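Section 3: Preparing the Room and Placing the Humov Dehumidifier

Read this section through before you unpack the unit. You will need a tape measure, a spirit level and the drain hose from the Lanz accessory pack. The hose is sold separately in some regions.

3.1 Choosing a position

1. Pick a spot on a hard, level floor. Carpet is acceptable if the pile is short.
2. Keep 11 inches clear on the side with the air outlet and 7 inches clear on every other side.
3. Check that the power cord reaches a grounded wall outlet. Do not use an extension cord.
4. Close windows and outside doors in the room. The unit cannot hold a set humidity level with outdoor air coming in.

CAUTION: Do not place the unit in a bathroom or within reach of a sink, tub or pool.

3.2 Clearing the floor

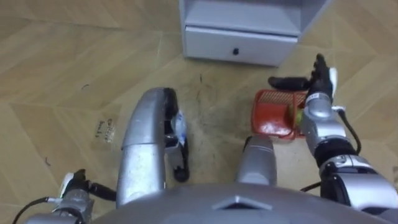 The Humov draws air in through a grille close to the floor, so anything light that lies near it can be pulled against the filter. Sweep or vacuum the area before the first start and again when you clean the filter. A wood floor like this one with wide planks should be swept along the joints as well. Pick up small scraps, such as crumpled plastic wrap or packets, by hand. If a low cabinet with a drawer stands nearby, leave enough room to open the drawer fully without touching the unit.

Note: Remove all packing tape from the grille. Two strips are on the back and are easy to miss.

3.3 Connecting the drain hose (optional)

1. Turn the unit off and unplug it.
2. Pull out the water tank and set it aside.
3. Push the hose onto the drain port until it stops.
4. Run the other end to a floor drain. The hose must slope down along its whole length.
5. Put the tank back in. The unit will not start without it.

3.4 First start

Stand the unit upright for 3 hours before plugging it in. Set the fan to High and the target to 50 percent. In a damp basement, the first tank may fill overnight.

If the Skorik sensor light blinks red, unplug the unit, wait a minute and try again. If it still blinks, see Section 7 or contact your Nalcombe dealer.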